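From the Workshop: Two Grippers, One Long Month

If you've been by the workshop at any point in July, you'll have heard us arguing about grippers, and I promised several of you a proper write-up once the arguing had settled down. It has mostly settled down, so get yourself a coffee, as I do tend to go on.

The background

Regular readers will remember that our old hand-held set, the Coste, served us faithfully through the towel-folding work and most of the kitchen drawer project. It was a sturdy thing and I was fond of it, but the trigger spring had gone soft, and by the end of a long session your index finger knew all about it. When the time came to replace it we had the Skiker and the Truna on our list, and Amarachi Etim, who has the patience for this kind of thing (I do not), offered to run them side by side on the same tasks.

She set it up very fairly, I thought. Each pair got 200 recorded grasps on the same mix of objects, for 400 in all, and every person who took part used both. We switched which pair people started with, so that the one you picked up second wouldn't get all the blame for tired arms.

How the Skiker did

The Skiker is the lighter of the two and you notice it right away. Everyone who tried it said something nice about the trigger, which moves smoothly all the way through and lets you close on a soft thing gently. It was lovely on sponges, socks and bread rolls. Where it let us down was anything long. Pick up a ruler or a spoon by one end and the far end would start to droop, and you'd find yourself squeezing harder and harder to hold it level. We lost 8 grasps in the long-object set that way, and one wooden spoon ended up under the shelving, where I believe it still is.

How the Truna did

The Truna took longer to love. It's heavier toward the front, the trigger is stiff when new, and the first afternoon with it was a grumpy one. But the pads hold on! Once a stick was in there it stayed put, and only 2 of the long-object grasps went wrong. By the second week the triggers had loosened up a little and the grumbling had mostly stopped — mine included, although Amarachi may tell you otherwise.

Tracking was closer than I'd expected. Both pairs carry their marker cubes behind the jaws, and we had no trouble with either as long as people kept their wrists fairly straight. If you roll your hand hard to one side you can hide the cube from the camera, and the software we use, Tukow, will fill in the missing stretch with a guess. Sometimes the guess is fine. Sometimes it puts your hand somewhere near the ceiling. Please do look at the playback before you save a run.

Wearing the rig

A few of you asked about the harness. It's the same one for both pairs, with the small screen on an arm at the chest, and it's worth taking a minute over the straps before you begin. Tilt the screen up toward your face until you can read the timer with only a small drop of the eyes. Then stretch both arms out in front of you, as if you were passing someone a tray, and make sure nothing pulls at the shoulders. We like to start each long-object run from that position, stick in the right gripper and the left one free, with the timer still at 00:00. 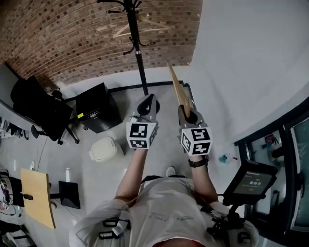
What we're getting

We're going with the Truna for the coming season's work, which is heavy on tools, utensils and long awkward things, and we'll keep the Skiker on hand for cloth and food. If you'd like to try them both before you sign up for sessions, Amarachi is opening the workshop on Sunday afternoon, and you're welcome to drop in and have a go. Wear something comfortable, bring an odd-shaped object from home if you have a good one, and let her know beforehand if you'd prefer the harness set up for a smaller frame, so she can have the straps ready when you arrive.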